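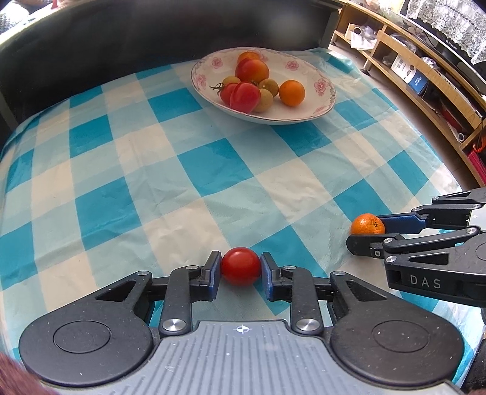
Cherry tomato and mandarin, checkered cloth.

I moved the home file server off the old Vandus box last month and the job took longer than planned. Notes follow, mostly for my own use.

The Vandus had four drive bays and a fan that ran at full speed whenever the room got warm. It held 200 GB of photos, 17 years of mail, and a folder of scanned manuals I never open. The replacement is a Tridunix Flakstead, two bays, mirrored.

First attempt was a straight copy over the network. Small files were the bottleneck. The mail store keeps one file per message, and any folder with more than 1000 messages slowed the transfer to a crawl. I stopped it, packed the mail into a single archive on the old box, moved that, and unpacked it at the other end. Total time for mail dropped to 20 minutes.

File names were the second problem. One folder is called Þorgeirsson, and the old box had stored the first letter in a different encoding. The new one showed it as a question mark and then refused to open it. Renaming it on the source and copying again fixed it.

Checksums matched on everything except two video clips, which were already damaged on the old drive - the backup copies were fine.

Power draw is lower but I have not measured it properly. The old box stays on the shelf, unplugged, until October. After that the drives get wiped. Still to do: move the nightly backup job, and set up mail alerts for disk errors.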